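March 26, 2021

Chore log, tidy-up task. Back on the question Elia started with: can the thing clear a room so that one of us doesn't have to do it again afterwards? My answer today is still no, but a friendlier no than last month (I was pretty grumpy in that entry).

Picking up is the part I've stopped worrying about. Jars with lids, boxes, booklets, fine. What eats the time is deciding what counts as trash. A cardboard box stuck in the top of a bin is trash to me, and to the Catatier planner it's a box that somebody stored there. I've got 27 notes on that kind of mix-up now and they all boil down to the same thing!

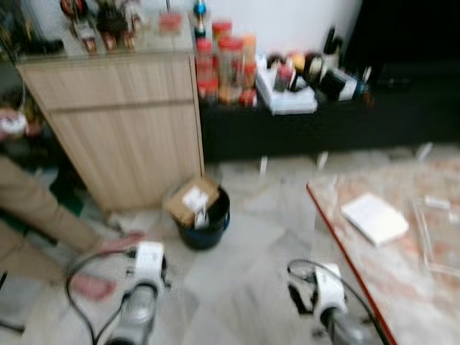
Cabinet, bin and black shelf, with a hand in by the left gripper.

Frames with this much blur are no good for reading labels, so I'm leaving them out of the label set – we have 3000 others, which is plenty. I do want to keep them for the hand detector, though. People reach in all the time in a real house and it has to cope.

Still to do: drop arm speed a notch, ask Illés for the 2 spare cables, rerun the bin task with the Skatiria settings. I'd like 300 clean runs before the April demo, and at the current pace that means a few evenings.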